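Food Packaging and Storage > Student Text > Unit 6

Search this title Go

CHAPTER 6
Sorting Individually Wrapped Snacks

A household that buys snacks in single portions stores packaging as much as it stores food. The Lasstead pantry survey, used throughout this unit, logged 708 wrapped items. Most were kept away from the kitchen, in trays, drawers and boxes in bedrooms. This chapter covers how such items are grouped, laid out and placed in a shallow container.

The tray is the simplest of these containers. Its raised sides keep small packets together, and its open top leaves the labels in view. A printed liner does not affect capacity. Pouches with a header label, such as the one holding a scored piece of braised tofu, are best lifted by the edges so that the filling is not pressed.
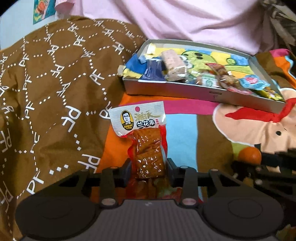 6.1 Grouping by Contents

Wrapped snacks fall into 2 working groups. Compact items have a dense filling and keep their shape under a light load. Braised tofu and bar-type snacks belong here. Fragile items consist largely of air. Puffed snacks are the usual case, and they crush at the ends first.

Before a tray is filled, both groups are laid out on a flat surface. A bed is acceptable if the sheet is pulled smooth. Long pieces are set down singly and bags of small or irregular pieces are placed beside them. Barcode labels that have folded over are flattened at this stage, as they catch on neighboring wrappers. 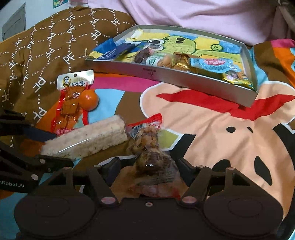 Figure 6.2 Bagged brown snack food and a long puffed snack in clear wrapping.

The Plellby method places compact items first and fragile items last. The Maltley method reverses the order but stands the compact items on edge along the tray wall. Both are compared in Section 6.4.

Slim foil packets can be stored flat or on edge. On edge, a packet takes up less of the tray floor, but it needs support on both faces. The crimped end should point upward, where it can be gripped without bending the filled portion.

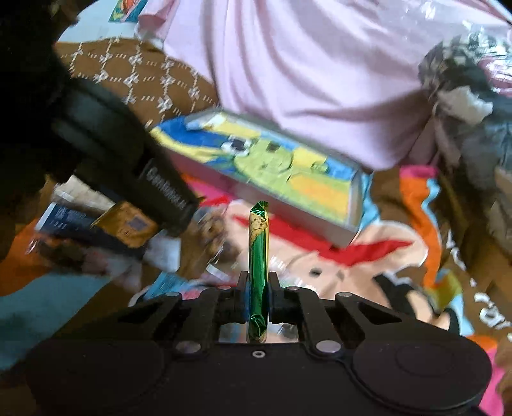
6.2 Estimating Tray Capacity

Capacity is given as usable floor area. The Ambrosio tray used in the worked problems has a floor area of 2,000 square centimeters. Wrapper margins count toward the area of each item, including crimps and header labels.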